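Fullimero 가사 표시 플레이어 사용 설명서
4장. 가사 파일 넣기와 시간 맞추기

이 장에서는 노래 가사를 플레이어에 넣고, 음악과 가사의 시간을 맞추는 방법을 설명합니다. 시작하기 전에 3장의 네트워크 설정을 완료하여 주십시오.
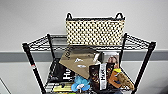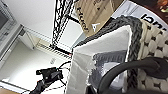 그림 4-1, 4-2. 선반 위의 바구니(첫째), 쿠션과 뜨개 바구니(둘째)

4.1 가사 파일 준비

1. 컴퓨터에서 Promby 편집기를 엽니다.
2. 새 가사를 선택하고, 곡 제목과 가수 이름을 입력합니다.
3. 가사를 한 줄씩 입력합니다. 한 줄은 공백을 포함하여 43자까지 표시됩니다. 더 긴 줄은 화면에서 두 줄로 나뉩니다.
4. 후렴이 반복되는 곡도 후렴을 매번 다시 입력하여 주십시오. 반복 기호는 지원하지 않습니다.
5. 문자 형식을 UTF-8로 선택하고 저장합니다.

참고: 파일 이름은 음악 파일의 이름과 같아야 합니다. 대문자와 소문자도 구별합니다.

4.2 플레이어로 보내기

1. 플레이어의 전원을 켜고 메뉴 버튼을 누릅니다.
2. 가사 > 받기를 선택합니다.
3. 편집기에서 보내기를 누르고, 목록에서 플레이어의 이름을 선택합니다.
4. 화면에 "저장 완료"가 나타날 때까지 기다립니다.

주의: 저장하는 중에 전원을 끄지 마십시오. 가사 목록이 손상될 수 있습니다. 60초가 지나도 완료 표시가 없으면 취소를 누르고 2번부터 다시 하십시오.

내부 메모리에는 가사를 1,916곡까지 저장할 수 있습니다. 메모리가 가득 차면 새 파일을 받지 않으며, 기존 파일을 자동으로 지우지도 않습니다.

4.3 시간 맞추기

1. 곡을 재생하고 시간 맞추기를 선택합니다.
2. 각 줄의 첫 글자를 부르는 순간에 확인 버튼을 누릅니다.
3. 잘못 눌렀을 때는 왼쪽 버튼을 눌러 한 줄 앞으로 돌아갑니다.
4. 마지막 줄까지 끝나면 저장을 선택합니다.

전체 가사가 조금 빠르거나 늦으면 미세 조정을 사용하십시오. 버튼을 한 번 누를 때마다 50밀리초씩 이동합니다. 랩처럼 말이 빠른 곡은 재생 속도를 느리게 한 다음에 맞추면 편리합니다.

참고: 간주 부분에는 빈 줄을 하나 넣어 주십시오. 빈 줄이 없으면 앞의 가사가 간주가 끝날 때까지 화면에 남습니다.

4.4 다른 기기의 가사 사용

Vurnel 형식의 가사는 변환 없이 읽을 수 있습니다. Khosravi 형식은 편집기의 가져오기 메뉴에서 먼저 변환하십시오. 변환한 파일에는 글자 색 정보가 남지 않으므로, 남녀 파트의 색은 다시 지정해야 합니다.

글자가 깨져서 보이는 경우에는 4.1의 5번을 확인하고 파일을 다시 저장하여 주십시오.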